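# The Score Is Not the Skill

I have spent a good part of this winter reading evaluation logs from a simulated kitchen, and I have come out of it trusting simulated kitchens less than when I went in. I should say where I stand. I write planning software for a living, I use simulators every working day, and I would not go back to debugging a motion planner on hardware if you paid me double. My complaint is with what we let the numbers mean once they leave the building.

The case that got me going is a small one. A policy we were testing under the name Plurna had to reach into a shallow tray, pick up whatever was lying there, and move on. It ran 199 episodes overnight and finished 149 of them. By breakfast that result was on a slide, and by lunch it had turned into a sentence: "Plurna can pick small objects from trays in clutter." I asked which objects and which clutter. The answer was the ones in the config file.

So I went and looked at the failures, all of them, one after another, with a pot of coffee. It is dull work and I recommend it. Nearly 40 were the same failure. The arm approached, the fingers were open, and the planner chose a path that treated a tall flat panel beside the gripper as if it were a foot farther away than it was. The collision checker then rejected the path, the planner asked for another, got the same one back with a slightly different wrist angle, and kept at this until the clock ran out. The learned part of the system, the part with a name and a slide, was hardly involved.

Nothing in the score told me that. A timeout and a dropped object both count as a zero. If we had retrained on more data, as was seriously proposed, we would have spent a week teaching the grasp network to fix a bug in a cost function.
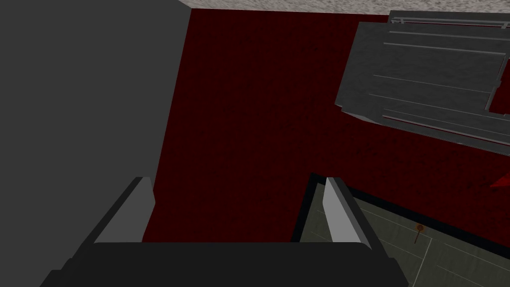
*Wrist view in the simulator: fingers open, gray panel close on the left, tray on the right with the small orange-brown target on its floor.*

I keep coming back to views like this one when people talk to me about perception. The light is flat and even. The thing to be picked is tiny, but it is a warm color on a muted green floor, and a segmentation model would have to be in poor health to lose it. The dark red surface next to the tray has a speckle to it, and I am told the speckle is our "visual diversity." Somebody chose that texture from a folder. I would bet that the folder has nothing in it resembling a counter with a window behind it at four in the afternoon.

Kianoush Asadi, who maintains our evaluation harness and has heard all this more often than he deserves, gave me the standard reply. Randomize. Change the textures, change the lights, shift the camera, and a policy that survives all of it will survive the real room too. He is a careful engineer and he half believes it. So do I, on good days. Randomization has caught real problems for us, including an embarrassing one where the detector had learned the color of the tray's rim and nothing else.

But look at what gets randomized and what doesn't. We vary what is easy to vary: colors, textures, light positions, the pose of the object within limits that somebody typed in years ago. We don't vary the friction model, because the simulator gets unstable. We don't vary camera latency, because the interface assumes there is none. Joint readings arrive exact and on time. The gripper closes at the commanded speed and stops where it was told to stop. These are the assumptions that break first on a physical arm, and they sit in the part of the software where no slider exists.

Thin objects are where I would press hardest. Contact between a flat finger and a narrow stick is about the least honest thing a physics engine does. Ours handles it with a tolerance, and the tolerance has a default, and as far as I could find out the default was inherited from Erkent, the project we forked from, where the arm moved boxes. I raised it by a hair and the success rate fell. I lowered it by a hair and the rate went up, past the result on the slide. Which of those three numbers is the skill of the policy? I don't think any of them is, and I notice that we published the middle one only because it was already there.

There is a second reply I hear, usually from people with budgets. It says that the absolute number doesn't matter, since simulation is for ranking. If Plurna beats Masow in sim, it will beat Masow on the arm. Fine, that is a claim, and it can be checked. I asked how many times we had checked it. We had nine pairs of results, from different months, with different calibration, and in three of them the order was reversed. I wouldn't pick a dishwasher on that evidence.

What I would like is modest and mostly boring. Log the reason for every failure in the harness itself, with planner timeouts kept apart from bad grasps. Report results at several contact settings and print the spread next to the mean. Stop writing "can pick" when the sentence should be "picked, in this build, with this config." And before anyone retrains anything, make one person watch the failed episodes from start to finish. Esteves, the viewer we use, will play them back at four times speed, so it costs a morning.

I expect some of this to be adopted and the watching to be dropped first. It always is – people will write a classifier to sort failures sooner than look at them, and the classifier will be tested in simulation.

The planner bug is fixed, by the way. It was a frame offset, applied twice. After the fix the rate went up, and a new slide was made the same day. It credits the policy.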